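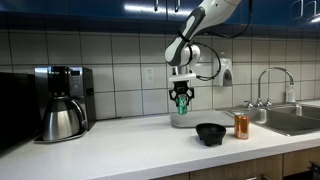
Questions people ask me about the Irville supper swap

How does it work?
You cook one big dish, bring it over in portions, and go home with everybody else's dinners. I started it with my neighbor Doina Vukadinović when we both got sick of eating the same chili all week (mine, sadly). We meet every 2 weeks at my place on Hakiditz Lane.

How much do I need to make?
Enough for 14 portions. Soups, stews, casseroles and curries are all great!

What if I have allergies?
Tell me before you sign up and I'll let you know who's cooking what. Every lid needs a label with the full ingredients, even for plain rice.

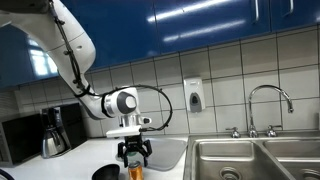
Can I freeze the meals?
Most of them freeze just fine, but I'd eat anything with potatoes or cream fresh. Write the date on the lid before it goes in, or you'll be guessing by winter like I was.

Do I get my containers back?
You do, as long as your name's on the bottom. I still have four with no name on them, so come claim yours.

Who do I talk to about joining?
Me, Teodora Hodžić! Just leave a note in my mailbox with your phone number and I'll call you before the next swap.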